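Section 4: Setting up the arm on a sorting table

This section assumes the arm is bolted down, the stop button is wired in and the Stimurell software has been installed on the bench computer. If any of that is still to do, go back to section 3. It also assumes that somebody has decided the arm is worth having at this table. We were asked to write the steps and have done so, but where the sales material and our own trial in the Proltholm canteen kitchen disagree, we have gone with the trial.

4.1 Before you switch on

1. Tell the people who work at the table what day the arm is coming and which of their jobs it is meant to take over. Put it in writing. At Proltholm this was left until the morning of the trial, and the first hour went on questions that should have been answered in November.

2. Clear the table of anything that isn't part of the job. Phones, order pads and mugs have no place in the practice layout and the arm will not go round them.

3. Mark the limit of the arm's reach on the floor with tape. The limit is the full stretch of the arm plus 40 cm.

4. Press the stop button and release it. Do this at the start of every shift, whoever did it last.

CAUTION: The arm doesn't know that you are there. The slow mode reduces speed. It does not detect hands.

4.2 Building the practice layout

Every job is tried on screen first. The practice room in Stimurell is a stand-in for the real one, and you should treat a good result in it as permission to try the real table and no more than that.

5. Open the practice room and choose the table layout closest to your own. The furniture in the background makes no difference to the job and can be left alone.

6. Place the dishes. Keep the small one clear of the gripper's path on the way down.

7. Add one item for the arm to pick up. Start with something soft and uneven, which is what the staff handle most of the day. Starting with a neat block will give you a lovely score and tell you very little.

8. Set the gripper to close slowly and bring the arm down until the fingers are either side of the item. Stop it there and look before you let it lift.

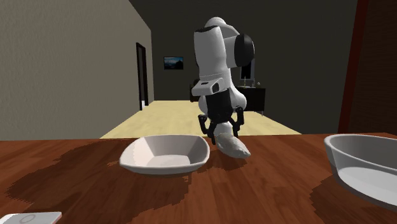 Illés wrote in the margin of our draft that a person would have had the thing in the bowl by now and be wiping down, and that the manual ought to say so. It ought to, so we have left the remark in, along with the rest of it: the arm may well earn its keep at four in the morning, when there is no person, but on the day shift it is one more thing to look after.

9. Check the grip from at least two views. An item that looks well held from the front may be held by one fold only. If it is resting partly on the table, note this, as the lift will drag it before it rises.

10. Check what is next to the item on both sides. In the layout shown, the square bowl is close by on the left and a larger oval dish is over to the right. A finger that opens outwards needs room to do so. Move the dish, then run the step again from the start.

11. Run the full move and save the result, good or bad. Don't delete the bad ones to tidy up the list. They are the only part of the list that the shift leader will learn anything from.

NOTE: The percentage shown after a run counts a pick as good if the item ends up anywhere inside the dish. Half over the rim is counted as good. Someone still has to push it in.

4.3 Moving to the real table

12. Repeat steps 5 to 11 until you have 335 saved runs. The supplier suggests fewer. We ran 1,527 before the Proltholm trial and still met folds and lumps on the first day that the software had never been shown.

13. Copy the settings across and set the speed to slow. Leave it at slow for 3 full shifts.

14. Have one person stand at the stop button with no other duties. This person has to come from somewhere, so put them on the rota as a post. If they are also loading the washer, you haven't got a person at the stop button.

15. Keep a tally of every time somebody steps in: a dropped item, a dish nudged out of place, an item picked up and put back down again. Write it on paper next to the table. The software's own log leaves out anything done by hand.

CAUTION: Never reach in to straighten an item while the arm is paused. Paused is not stopped. Press the button first.

4.4 What changes for the staff

The leaflet from Dorau says the arm "frees up" the people at the table. In our trial it moved them. The sorting itself got lighter and three other jobs grew: setting dishes out exactly where the arm expects them, clearing up after missed picks, and waiting. Waiting is tiring in its own way and should be counted as work when breaks are planned.

16. Agree before the first live shift who may change the settings. Give them time for it within their hours.

17. Keep the hand method in use for part of each week. People lose speed at a task they no longer do, and the arm will be out of service at some point.

18. Compare the tally from step 15 with the old way of working, using whole shifts. Leave the best hour and the worst hour in.

19. If the comparison doesn't favour the arm, take it off the table and write down why. The removal steps are in section 7 and take less time than you might expect.

NOTE: Settings are not carried over when the software is updated. Print the settings page after any change and keep it with the tally sheets.

Section last revised 16 December 2024.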